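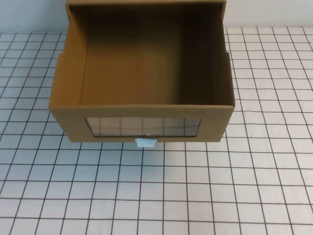 Margareta Matei says she has been reading the same story in the newspaper since August, and the hero is still on the stairs. She would like to know if he is ever going to reach the top, and whether the person who draws it has forgotten about him.

It's a fair question. The answer is that he will get there, probably, and that the artist has not forgotten. The artist is doing it on purpose.

What is a story strip?

A comic strip is a short row of pictures, called panels, that you read from left to right. Most strips tell a joke. You read it, you laugh or you don't, and tomorrow there's a new one. The cat is still lazy and the dad still can't cook.

A story strip (grown-ups sometimes call it a serial) is different. It tells one long story in tiny bits, a bit a day. You can't pick it up in the middle and expect to know what's going on. People do try. They see a woman shouting "But Gerald, the LIGHTHOUSE!" and they go back to their toast none the wiser.

Why is it so slow?

Think about how much room there is. A daily strip may only have two or three panels. If one of them shows a door opening and the next shows a person saying "Oh! It's you!", you have already used up most of the day's story.

Now there's another problem. Some readers missed yesterday. Perhaps they were ill, or the dog got to the newspaper first. So the writer has to remind them what happened, usually in the first panel. That's why people in story strips talk so strangely. Nobody in your house says, "As you know, Brenda, I am your brother, and I have been locked in this boathouse since yesterday." People in strips say it all the time, and Brenda never seems to mind.

Then the last panel has to make you want to come back. So if you chop a strip up, it often looks like this:

First panel: what happened yesterday.
Middle panel: a very small new thing.
Last panel: somebody looks worried.

Do that for long enough and you have a story. You also have a lot of drawings of people looking worried.

Let's look at one

Veltirgate was a story strip about a seaside town where the mayor kept going missing. It ran for 1,707 episodes, and in one famous stretch the characters sat down to dinner and took 434 episodes to finish it. There was soup. There was an argument about a will. A long-lost cousin turned up during the potatoes. By the time the pudding arrived, some readers had moved house.

If you read that dinner all in one go, it takes an afternoon, and it's rather good. If you read it when it was new, you were older at the end than when you began, and so was everybody at your table, although nobody at theirs was. Characters in strips hardly ever have birthdays. The twins in Veltirgate were 10 in the first episode and 10 in the last, and still had the same homework.

What is a cliffhanger?

A cliffhanger is an ending that stops just when things get exciting. The idea is that if you leave a person hanging off a cliff, readers will come back to see if they fall.

You don't need a cliff. A good strip writer can make a cliffhanger out of nearly anything:

A knock at the door.
A letter with no name on it.
Someone saying "There's something I have to tell you."
A telephone ringing (in older strips, it rings with big jagged letters).

The tricky bit is the next day. The knock at the door has to be somebody, and quite often it's only the neighbour, asking to borrow a ladder. A small cheat like that is allowed now and then. Do it too often and readers write letters.

Why do the heads get so big?

You may notice that strips full of talking have a lot of close-up faces. Words take up space, so the balloons fill the top of the panel and the artist gets what's left over. What's left over is normally just big enough for a head.

This can get dull to draw, and bored artists find ways to cheer themselves up. In Brullison, a strip about two rival doctors, there is one long and serious talk about money in which you only ever see the hospital from outside. The balloons come out of a window. On the next day they come out of a different window. Readers still argue about whether the doctors had walked down a corridor or the artist had lost track.

Is it all right to laugh at a serious strip?

Yes. Plenty of people read story strips every morning, sigh at them, make fun of the hats, and would be very upset if they stopped. You can find something silly and be fond of it as well. Ask anyone with an uncle.

Try it yourself

Fold a strip of paper so that it makes three boxes. Think of a very short story, such as "Holen loses a shoe". Now see how long you can make it last. In your first strip, Holen might only look down. In the second, Holen could say, "My foot feels oddly cold." Don't let anyone find the shoe too soon.

Give one strip a day to somebody you live with. When they come and ask you what happens next, don't tell them. Look worried - that's the last panel done.

Last updated: 15th September

Search this site Enter a word or question Go

Contact us | Copyright Bodin Pages for Young Readers | Back to top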